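11/07/2025

So I finally went to a Clondora council meeting. I've lived here since before the new bridge and I'd never once sat through a whole one, which is a bit embarrassing for someone who complains about potholes as much as I do!

What got me off the couch was the Nullen Road thing. If you missed it, the council wants to close the lower end of Nullen Road to cars for up to 10 months while the drains get replaced, and the detour goes right past the school on Iron Street. The petition against it had 878 signatures by the end of October (mine included, and my handwriting is terrible, so I hope they counted it).

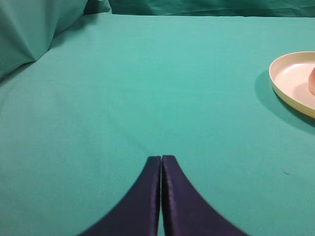
The agenda said 6:30 and we got to Nullen Road at almost nine. Before that came the minutes, a long argument over whether the minutes were right, and then a zoning request from Safavi Bakery, who want to put a few tables out on the sidewalk. That one passed without a fight. I'm thrilled, their walnut rolls are the best thing in town and now I can eat them outside like a person on vacation.

When they got to the road, each speaker had 3 minutes. I had notes. I lost my place in the notes. I think I managed to say that a crossing guard at Iron and Main would fix most of it, and then the little light went red and I sat down with my face on fire. But two other people said the same thing after me, much better, and one of the council members wrote something down!

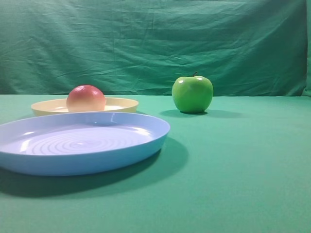 *Green cloth on the table, more of it hanging behind.*

They didn't vote. It's been moved to the next meeting, with a traffic study that will look at the detour in the morning and again at pickup time. I would've liked a straight answer, but I'd rather wait for the study than have trucks lined up outside the school because everyone wanted to go home.

I'm going back for the vote, and this time I'm bringing a cushion, because those chairs are brutal. If you want to speak, you have to put your name on the sheet by the door before it starts.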